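Home Docs Parts Index Changelog Contact

# Zendetti Bench Sorting Set

Data card, revised Jul 29, 2022

## Summary

The set covers the sorting of small electronics from a shared tray into yellow bins on a white table. It is maintained under the Belusow project and recorded at the Gistside bench. Each entry pairs a mixed tray of parts with a bin assignment. The set holds over 1,000 entries, of which 89 are reserved for checking.

## Bench layout

Parts are presented in a shallow stainless-steel tray with a raised rim. Yellow bins stand to the left and right of the tray. The tray may be lined or bare – both conditions occur, and the field `liner` records which applies. Bins are open at the top and stay in position for the length of a session.

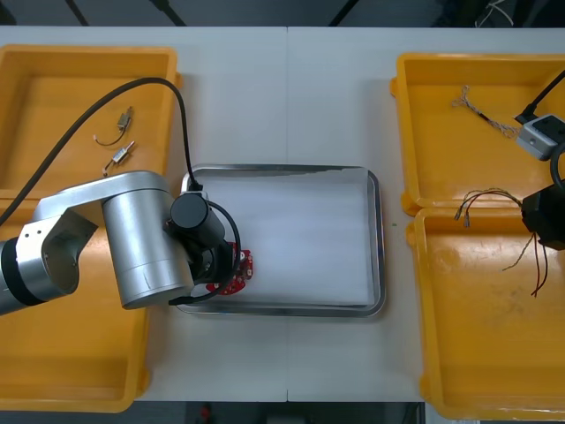
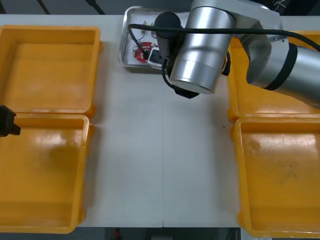
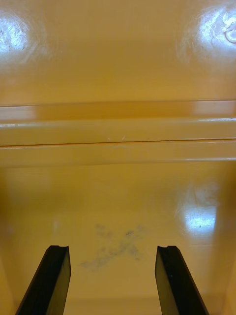 ## Part classes

The index uses 5 classes:

- `board`: bare or populated circuit boards of any color or outline
- `metal_leaded`: small metal parts with wires attached
- `module`: enclosed units with a rigid case
- `wire`: separate lengths of wire
- `other`: anything that fits none of the classes above

A part is assigned by its main body. A board with wires soldered to it is a `board`. Two boards joined by a wire are entered as one item, with `linked` set to 1.

## Fields

`entry_id` – integer, unique within the set
`liner` – 0 or 1
`class` – one of the class names above
`bin` – side and row, for example `left_upper`
`linked` – 0 or 1
`note` – free text, may be blank

## Known issues

Bin surfaces are glossy. Glare and old scratches can be mistaken for thin wire, and entries marked `wire` should be checked by eye before use. Very small scraps on the tabletop are left out of the index.

Entries made before April use the Temba naming scheme, in which `module` and `other` were a single class. These have been converted, but 2 entries still carry the old label in `note`.

## Changes to the index

Corrections should give the `entry_id`, the current class and the proposed class. Bin names will stay as they are in the next revision.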